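What Is a Town Twinning?

A twinning is a written agreement between two towns in different countries. The towns promise to share visits, music, sports and school projects. Each town keeps its own mayor, laws and money. Twin towns are also called sister cities.

How does it start?

One town sends a letter to another. Towns often choose a partner with something in common, such as a harbor, a river or the same kind of work. Lanon and Winow are both river towns. Lanon has 47 bridges and Winow has 48. Their councils wrote to each other for two years before they signed.

The agreement is printed in both languages, and both mayors sign both copies. Each town keeps one copy.

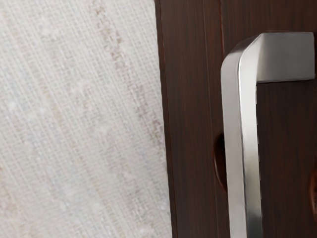
A dark brown wooden panel with a silver bar handle.

What happens after the signing?

The towns make a plan for each year. The plan for Lanon and Winow has these parts:

School exchange: 84 students travel each April. They stay with host families and go to class in the morning.

Pen pals: Students who do not travel can write letters. Last year they sent 334 letters.

Music: The two youth orchestras learn the same piece and play it together. They have played at Toivonen Hall in Winow.

Sports: The towns take turns hosting a swimming meet.

Who pays?

Each town pays for its own travel. The host town pays for meals, rooms and buses. Families may be asked to pay a small part.

Can a twinning end?

Yes. Either town can end it by writing to the other. Some twinnings also go quiet when no visits are planned for a long time, even though the agreement has not been canceled.

Words to know

Council: the group of people elected to run a town.
Delegation: a group sent to speak for a town.
Host: the person or town that receives visitors.

Next page: The Flukero Youth Games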